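Household Repair and Reuse Project, Astside
Progress report to the Szekeres Fund, February

Dear friends at the fund,

We are past the halfway point of the grant and I have a lot to tell you. Most of it is good, and some of it is later than we promised. I've kept to the headings from your template except where two of them wanted the same answer.

Where we are

The repair room opened in the old Tallton ticket office and it has been busy from the first afternoon! People bring lamps, toasters, coats with dead zippers, and bathroom fittings by the bagful. Textiles and small electrical goods are still the biggest groups. We had expected furniture to come third, but small metal household pieces have overtaken it, mostly shelves, hooks and towel rails that people take down when they move and don't know what to do with.

We have now logged over 300 repairs, against a target of 200 for this stage. The log counts only items that went back out the door in use. Things we stripped for parts are in a separate sheet, which I can send if you would like it.

The benches

Your first payment went mostly on the room itself. The tables came from Stilulov, whose workshop let us have them at cost, and they have held up very well. They wipe clean, and people like working at a real wooden table. We oiled them once before opening and will do it again in the spring.

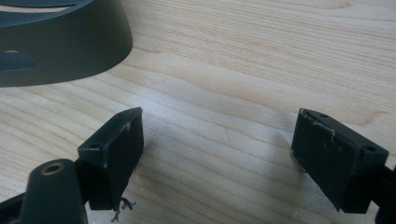
The wood grain on one of the tabletops.

Lighting took longer than it should have. The building's wiring was older than the survey said, and the electrician had to come back to separate the bench sockets from the heaters. Before that, a kettle and a soldering iron on at the same time would put the whole room in the dark. It's sorted now and came in slightly under the figure in the budget.

Training

Hortensia Benavides has run the sewing and mending course twice and it filled both times. She starts with buttons and hems and has people replacing a full jacket zipper by the end. Of the 15 people who finished the second course, most have been back to use the machines on their own, and two of them now help on the textile table.

The electrical safety course is behind. We need a qualified tester to sign off the learners, and the one we had lined up took a job out of town. Hortensia has found someone through the Astside adult school and we hope to start in the spring. I would ask you to let us carry that part of the training money into the next period. Nothing has been spent from it.

Cleaning and sorting

We underestimated this badly in the application. A good share of what comes in isn't broken at all – it's dirty, or rusty at the screws, or missing a bracket. A scrub and a new pair of fixings will send a shower shelf back to somebody's bathroom for years, and it costs us next to nothing. We have moved a little of the tools line into cleaning supplies to keep up, well inside the limit that lets us do so without asking, but I'm noting it here so it doesn't surprise you in the accounts.

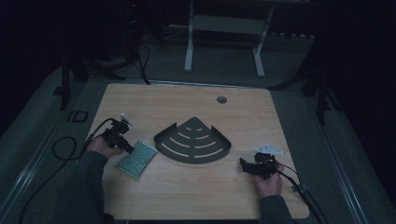
Photo: Astside Repair and Reuse

We are also building up a small stock of screws, wall plugs and suction cups, sorted by size in jam jars. Please do not laugh at the jam jars. They work beautifully, and the donated drawer units we had planned to use all stuck.

What people tell us

We ask everyone two questions on the way out: would you have thrown this away, and would you try the repair yourself next time? The first gets a yes from nearly everybody. The second is more mixed, with the textile people much more confident than the people with lamps. That matches what we see in the courses, and it makes me keener than ever to get the electrical one going.

A few visitors have asked for evening hours. We tried opening until 8 p.m. and liked it very much, although the bus back toward Tallton stops early and some people had to leave in the middle of a job. We will try it again when the summer timetable comes in.

Money

Spending is on track overall. Rent and insurance are exactly as planned. Tools are slightly under, the lighting is slightly under, and printing is over, mainly because we had the leaflets done again with the correct door on the map. The full sheet is attached.

Next period

Start the electrical safety course. Run the mending course again, with a waiting list this time. Settle the evening hours. Finish the lending shelf for tools, which has a catalog and a sign-out book but still needs a lock.

If anyone from the fund would like to visit, please come on a mending day. Bring something broken!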